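6 min read

4.2 Public demonstration at Rurlow

The second part of the study took place during the May open day at the Rurlow site, where the Vuleo arm was shown to visitors in short sessions led by Kornél Borbély. Each session lasted seven minutes and was attended by up to 31 people, seated behind a low barrier. The task was the same as in the laboratory trials described in Section 3: food items were to be picked up singly and moved from one vessel to another. Potatoes were chosen for the public sessions as they vary in shape and can be replaced cheaply between runs.

Visitors were invited to fill in a short form on leaving. It asked whether the movement of the arm had seemed too fast, too slow or suitable, and left space for remarks. Many of the written remarks concerned the moment before the grasp – several visitors had expected the fingers to close sooner. The view from the wrist (Figure 4) was shown on a screen beside the table, with the open fingers on either side of a potato in a light blue bowl.
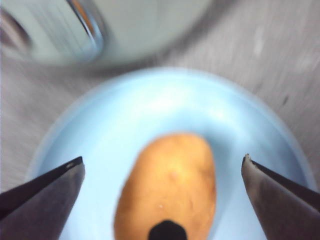

Figure 4. Wrist view with the fingers open.

The forms were coded separately by two members of the Ditix group, and differences were settled by discussion. Remarks that dealt only with the venue were set aside.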